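Search posts Search Clear

Threads > Local politics > Bekside precinct notes

December 15, 2025

1/ OK, a few of you asked how the Bekside precinct captain thing works, so I'm going to try to lay it out in one place. I've been one since August and I'm still figuring out half of it, so go easy on me!

2/ A precinct captain is the person the party calls when it needs something done on your few blocks. Knock on doors, hand out the sample ballot, tell people their polling place moved. You don't get paid. You do get a clipboard and a lot of voicemails.

3/ My precinct runs from Stekel Avenue down to the creek and has around 1000 registered voters. Last primary, 184 of them showed up. That number is why I signed up. I looked at it for a good long while at my kitchen table and then I emailed the county party before I could talk myself out of it.

4/ Getting the job was almost too easy. There's a one-page form, two signatures from neighbors in the same party, and a vote at the monthly meeting. Estrella Salinas ran the meeting that night and the whole thing took less time than the argument over parking.

5/ (The parking argument is still going, by the way. If you come to a meeting at the Escobedo Hall, use the lot on the creek side.)
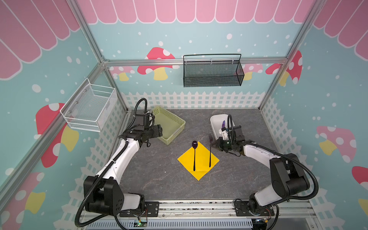 6/ What I do in a normal month: go to the meeting, walk two or three streets, update the list. The list is always wrong. People move, people pass away, college kids are registered at their parents' place and living three states over. I mark it all in pencil and type it up on my laptop later.

7/ Doors are less scary than you'd think. Most people aren't home. Of the ones who are, most are nice and want to talk about the bus. I had one guy keep me on his porch for 24 minutes about the Skornness Road stop and I agreed with every word – the bench has been gone for two years.

8/ I don't argue with anybody. If they're voting the other way I say thanks, make my little mark and move on to the next house. Ji-hoon Bae trained me and that was pretty much his whole lesson, plus wear real shoes.

9/ Somebody asked if you have to know a ton about policy. No. You need to know when early voting starts, where the drop box is and how to check a registration. For anything else I write the question down and get back to them. (Then do get back to them! People remember.)

10/ Stuff I wish we had: more captains. Bekside has 13 precincts and five of them are empty right now, including both of the ones past the water tower. If you live out there and you've read this far, I'm looking at you.

11/ Also, forms in more languages. I've brought it up at two meetings and it's on the agenda for the next one. Come back me up if you can, it's open to anyone registered with the party and you can speak even if you can't vote yet.

12/ If you want in, reply here or message me and I'll send you the form. I can also be one of your two signatures if you're on my side of Stekel. I'll be walking the creek end next, so if a woman in a giant green coat knocks, please open up – it's cold.

Contact | Copyright 2025 Bekside precinct notes | Back to top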